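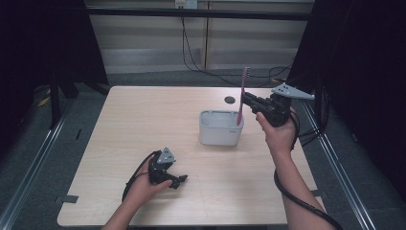
Work in this period went mainly to the item-sorting levels of Sundness and to the store test in the two launch regions. The sorting levels are now feature complete on PC and playable, with faults, on the handheld build. The remaining art issue is legibility of thin items against pale furniture. A pink toothbrush held upright beside a white plastic container on a light wooden tabletop separates well by color, and the container itself does not, so Gwawr Yorath has darkened the inner faces of all open bins and left the small items alone. The change adds no draw calls.

## Store test

The soft launch ran in two regions with the free opening chapter and a single paid unlock. Results to the end of November:

| Measure | Result |
|---|---|
| Installs | 1,594 |
| Finished the opening chapter | 428 |
| Bought the full game | 30 |

Chapter completion is below the level assumed in the Giditz application. Drop-off is concentrated at the second level, where the rotate control is introduced. Players who pass that level mostly finish the chapter. Purchases are too few to support a price comparison between the regions, and we do not propose to draw one.

Cameron Galbraith has rewritten the rotate prompt and moved it one level later. The revised build goes to the same regions in December, with the price unchanged so that the two periods can be compared.

## Handheld build

Frame rate holds at target in all but the kitchen levels. Profiling points to physics, specifically stacked items that never go to sleep. Gangadharan Pai has a fix on a branch; it has not been merged and causes visible popping when a stack is disturbed. Load times are acceptable. Text size at the lowest resolution fails our own guideline in the settings menu and in the credits.

## Localization

The contract with Sarkar was signed late. Three languages are delivered, two are in review, and Welsh is being handled in house by Morfudd Samuel. String overflow affects 16 screens, most of them in German. These will be corrected by layout changes and the text will stay as translated.

## Budget

Spending is under plan for the period. The underspend comes from the delayed localization invoice and will reverse next month. Testing hardware came in slightly over and was covered from the equipment line. No transfer between headings is requested.

## Risks and requests

- Physics fix slips past the certification window. Fallback is to cap the number of loose items in kitchen levels on handheld only.
- Second-level drop-off does not improve. We would then cut the level from the free chapter.
- The Stevudbridge office lease ends before the planned release. Clodagh Ó Ceallaigh is negotiating a short extension.

We ask that milestone four be split, with the PC build assessed on the original schedule and the handheld build assessed one month later. Total funding would be unaffected. A marked-up milestone sheet is attached, and a test key for the current PC build will be sent on Thursday.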